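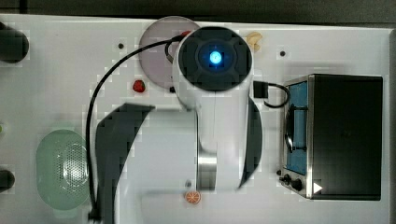 Lists > Robot Learning > Teleoperation and hand-guiding
4 min read

Re: How many demos before the kitchen task holds up?

Flirkby wrote on 2024-02-29:
> We've now got 2764 demonstrations of the toy kitchen task, all
> driven by remote control, and 1929 of those are marked as good. The
> policy we trained on them looks really promising. My feeling is that
> we should carry on to the next round with the same setup and the
> same drivers, and stop bothering with hand-guiding altogether. It's
> slow and people hate it. Any objections?

Yes, a few.

First, what does "good" mean? If it means the driver got the food where it was meant to go in the end, I'd like to know how many of those runs have a fumble in the middle. I sat and watched a batch from the December set and I lost patience with the strawberry. The driver comes in, misses, backs off, hangs there for ages while they work out how deep the fingers are, then tries again. It ends up in the right place, so it gets ticked. The robot is being taught the dithering along with everything else.

Flat things are worse. A citrus slice lying on a table is a nasty thing to pick up when all you have is a screen and a stick in your hand. You can't feel the table. When I hand-guide the arm I know straight away that I'm pressing too hard, and I ease off. Over the remote link people either stop short or shove. I don't see how more of the same fixes that.

I'll grant that hand-guiding has its own trouble. Your arms end up in the camera view, you get tired, and the wrist goes wherever your elbow lets it go. The Zoltosska people tried it for everything and gave up. Fine. But giving up on it for the oven door and the plate is one thing, and giving up on it for contact work is another. Could we not do a small set by hand, slices only, and compare?

Second, "looks promising" on which layout? If the toaster oven stays on the right and the colander stays on the left in every run, the policy may have learned the table. Parry asked this last time and got no answer that I could find in the archive. Swap them over and run it again. I'd believe 13 tries on a changed table sooner than another thousand on the old one.

Third, same drivers. Please don't. Bollolitz's runs are easy to spot, he always comes in high and turns the wrist late. Get somebody new on the controls, even if they're bad at it for a week.

I can do the hand-guided slices if someone sends me the current start poses. The ones on the wiki are old.

Mabli Bellis

Filed under: demonstrations, remote control, kitchen tasks

We use cookies to remember your list settings. Accept | Manage choices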